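Why Does Metal Feel Colder Than Wood?

Try something before you read any further. Touch the leg of a metal chair. Now touch a wooden table in the same room. The metal feels colder, doesn't it? Almost everyone would bet their lunch on it.

Almost everyone would lose their lunch. If the chair and the table have been sitting in the same room all night, they are the same temperature. You can check with a thermometer. The thermometer has no opinion about chairs, so it is a good one to ask.

So who is fibbing? I'm sorry to say it's your hand.

Your hand is a terrible thermometer

Your skin is quite warm, close to 90 degrees Fahrenheit on a normal day. Most rooms are a good deal cooler than that. When you touch something cooler than you are, heat leaves your hand and moves into the thing you touched. Heat always goes from the warmer place to the cooler place. It has never once gone the other way by itself, no matter how politely it was asked.

What your nerves notice is how fast your skin is losing heat. If the heat leaves slowly, you think "hm, fine." If it leaves in a hurry, you think "COLD!" and pull your hand back.

Metal moves heat very quickly. The heat from your fingers goes in and spreads away through the rest of the metal, which leaves room for more heat to follow. We call a material like this a good conductor. 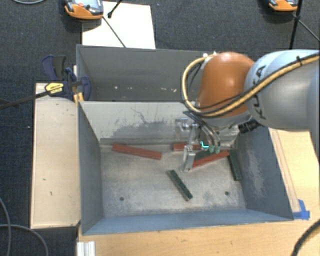
Wood is a poor conductor. The heat from your hand goes into the top of the table and then more or less stops there, like a person who has walked into a kitchen and forgotten why. That little patch of wood warms up, your hand stops losing so much heat, and you decide that wood is a friendly sort of stuff.

Things that are bad at moving heat are called insulators. Wool, cork, feathers and air that can't move around much are all insulators. A sweater is mostly a way of wearing trapped air without looking silly.

The spoon race

You need 3 spoons: one metal, one wooden, one plastic. You also need a mug of warm water from the tap (not boiling, please) and a bit of butter.

Stick a small dab of butter near the top of each handle, all at the same height. Stand the spoons in the mug and wait. Watch which dab goes soft first.

My neighbor Waldemar Walczak tried this with a very long wooden spoon and gave it 60 minutes. The butter was still sitting there at the end, looking pleased with itself. He ate it on toast.

What about hot things?

It works the other way around too. Leave a metal slide and a wooden bench out in the summer sun and the slide feels much hotter, even when the two are equally warm. This time the heat is rushing into you. Anyone who has gone down that slide in shorts has already done the experiment.

And it's why plenty of metal pans have wooden or plastic handles. The pan should be good at moving heat. The handle should be as lazy as possible.

Words to keep

Conductor – a material that lets heat travel through it easily. (Also a person who waves a stick at an orchestra, but that's another page.)

Insulator – a material that slows heat down.

Temperature – how hot or cold something is, whatever your hand says about it.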